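Open enrollment, and why I'm reading the small print this year

I spent most of Saturday morning at the kitchen table with two plan booklets, a highlighter and a pot of coffee, and I'd like those hours back, please. But I did learn a few things, and since so many of you have written in about the Plesside changes, I figured I'd put it all in one place.

First, the big one. If you're on the Plesside Basic plan through the town employers' pool, the deductible goes up to 2,000 dollars for a single person in the new plan year. The letter that came in June said it "may be adjusted," and I read that, shrugged and stuck it on the fridge. Well, it's been adjusted! The monthly premium stays put at 103 dollars, which sounds great until you need an MRI.

The other choice is the Correia plan. You pay more every month, but the deductible is 800 dollars and a regular office visit is a flat 40 — no matter how many times you go. I have a bad knee and a kid who collects ear infections, so you can guess which way I'm leaning. My sister has neither and she's staying where she is (she's also better at saving than I am, so if something does go wrong she can cover it).

Now, the doctors. Both plans say they include the Ruvovton clinic, and they do, sort of. I called the clinic to be sure and talked with Judite Garcia in billing, who was very patient with me. She told me the family doctors there are covered under both plans, but physical therapy is only in network with Correia. I'd never have caught that from the booklet. It's in a footnote on the page about ambulances, of all places!

So please, please call before you pick. Have your card handy and ask about each person you see, by name, plus the lab they send your blood work to. The lab got me two years ago and I'm still sore about it.

Prescriptions are the part I haven't finished. Both plans handle them through Grarkix now, and the drug list on the website is a long one. My allergy pills moved up a tier and my mother's blood pressure medicine moved down, so it's a wash at our house.

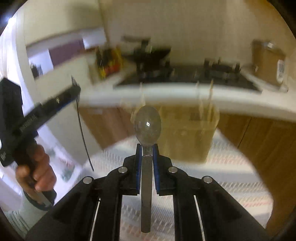 If your medicine has moved up, ask your doctor about filing for an exception. Abílio Lobo at the pool office says the form is only a page long and he'll walk you through it over the phone. He also said he'd much rather get your call now than in the last week, when the line backs up and everybody's cross.

One more thing — if you do nothing, you get rolled into whatever you have today, with the new deductible. No reminder, no second letter. Dependents roll over too, but check that their birthdays are right on the form, as my son was apparently born in 1912.

I'm going to tackle the dental pages next and I'll write those up when I've recovered. If you've already switched and found something I missed, send it along and I'll put it in the next issue.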